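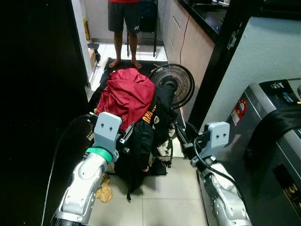
Ficha del conjunto de datos: Travitz, recogida de ropa a dos brazos

Versión del documento: 29 de enero
Responsable: Michalis Kontogiannis
Organización: Koivisto, servicio de lavandería y limpieza a domicilio
Estado: uso interno y centros asociados

1. Resumen

Travitz reúne episodios de manipulación de ropa en viviendas atendidas por Koivisto. La tarea cubierta es la previa al lavado: sujetar prendas amontonadas en el suelo, levantarlas y llevarlas a la lavadora. El conjunto se preparó para ajustar la política de control Zolton y para documentar qué parte del trabajo del operario pasa a la máquina y qué parte permanece en manos de la persona.

Esta ficha se dirige a dos grupos: quien entrena modelos con los datos y quien organiza los turnos en los que el sistema se usa. Las secciones 5 y 6 interesan sobre todo al segundo.

2. Contenido

El conjunto contiene 3.000 episodios. Cada uno incluye vídeo de la cámara de cabeza, posiciones articulares de los dos brazos, apertura de las pinzas y una instrucción en texto.

Estructura de carpetas:

episodios/ un directorio por episodio
instrucciones/ texto de la orden, en español
incidencias/ notas del operario, campo libre
particiones/ listas de entrenamiento, validación y prueba

Las particiones se hacen por vivienda. Ninguna vivienda de la partición de prueba aparece en las otras dos. Quien genere particiones propias debe mantener este criterio: los resultados obtenidos mezclando episodios de una misma casa no son comparables con los publicados en Flatance, el panel interno de evaluación.

3. Tarea y condiciones

La instrucción más frecuente es «recoge la ropa del suelo y métela en la lavadora». Hay variantes con prenda designada («primero la roja») y con exclusión («deja la chaqueta»).

Las condiciones del lugar no se normalizan. Los lavaderos domésticos son estrechos y suelen compartir espacio con la cocina o con el paso a otra habitación. Se conservan en su sitio muebles, electrodomésticos y objetos de la vivienda. En los episodios con montones mixtos, una chaqueta oscura y voluminosa puede quedar debajo de una prenda más ligera; son los casos con peor segmentación, porque los pliegues negros ocultan los dedos negros de la pinza.

Se distinguen 3 fases anotadas:

a) Aproximación: desde la posición de reposo hasta el primer contacto con la tela.
b) Sujeción: desde el primer contacto hasta que el montón deja de apoyar en el suelo.
c) Depósito: desde el levantamiento hasta la apertura de ambas pinzas sobre la lavadora.

Las prendas sueltas fuera del montón se anotan aparte, con la etiqueta «resto». Un episodio puede marcarse como completado con resto presente si la instrucción se refería solo al montón. Este punto ha causado errores de lectura en las métricas y conviene revisar el campo antes de calcular tasas de éxito.

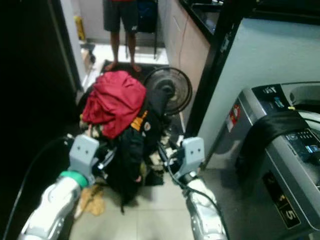 4. Anotación

La fase y el resultado de cada episodio los anotan 2 personas por separado. Las discrepancias se resuelven en una revisión conjunta y quedan registradas en el campo «acuerdo». No se eliminan los episodios fallidos. Los motivos de fallo admitidos son: pérdida de prenda, enganche con objeto fijo, sujeción de un solo brazo, parada manual y otro.

El enganche con objeto fijo agrupa cables, patas de mueble, ventiladores y tiradores. Una manga larga o una correa que cuelga del montón basta para producirlo. La versión anterior, de diciembre, repartía estos casos entre «otro» y «parada manual»; se han reetiquetado todos.

Las personas que aparecen en el vídeo se conservan cuando han firmado la autorización. Los episodios en los que se ve un rostro se retiran o se recortan. El cuerpo parcial (piernas, pies, borde inferior de la ropa) se mantiene, ya que la presencia de alguien a poca distancia es habitual en el servicio y el modelo debe funcionar con ella.

5. Cambios en el puesto de trabajo

Antes de la implantación, el operario de Koivisto recogía la ropa, revisaba los bolsillos, separaba por color y tejido, cargaba la máquina y elegía el programa. Con el sistema en uso, el reparto es el siguiente:

Recogida y carga: brazos.
Revisión de bolsillos: operario.
Separación por color y tejido: operario.
Elección de programa y detergente: operario.
Retirada de restos y prendas caídas: operario.

El número de flexiones hasta el suelo por visita baja, que era el motivo principal de la petición de la plantilla. Sube, en cambio, el tiempo de vigilancia de pie. Varios operarios han indicado en las notas de incidencias que la espera resulta más cansada que la carga manual cuando el montón es pequeño. La recomendación vigente es cargar a mano los montones de pocas prendas y reservar los brazos para ropa voluminosa.

La revisión de bolsillos debe hacerse antes de formar el montón. Cuando se hace después, el operario tiene que detener el ciclo y trabajar entre las pinzas, práctica que no está permitida con los brazos activos.

El puesto no cambia de categoría ni de horario. Las visitas con sistema computan con 2 descansos cortos en lugar de uno, a petición de los delegados de personal.

6. Normas de uso durante la recogida

La parada manual está siempre al alcance de la persona que supervisa.
No se entra en el área de los brazos hasta que ambos estén en reposo.
Los cables de los brazos se comprueban al inicio de cada visita.
El residente puede interrumpir la sesión sin dar explicaciones. El episodio se marca como parada manual y no se repite ese día.

7. Limitaciones

Los datos proceden de viviendas de una sola ciudad y predominan los suelos de baldosa. El comportamiento sobre alfombra o madera no se ha medido. Faltan ropa de cama grande y prendas delicadas. Las lavadoras de carga frontal están poco representadas.

No debe usarse Travitz para evaluar el rendimiento individual de operarios. Las notas de incidencias se escribieron con esa garantía y el acceso al campo se cerrará a quien la incumpla.

8. Contacto y correcciones

Los errores de anotación se comunican a Michalis Kontogiannis indicando el identificador del episodio, la fase y la etiqueta propuesta. Las correcciones aceptadas se incorporan en la versión siguiente y se listan en el archivo de cambios.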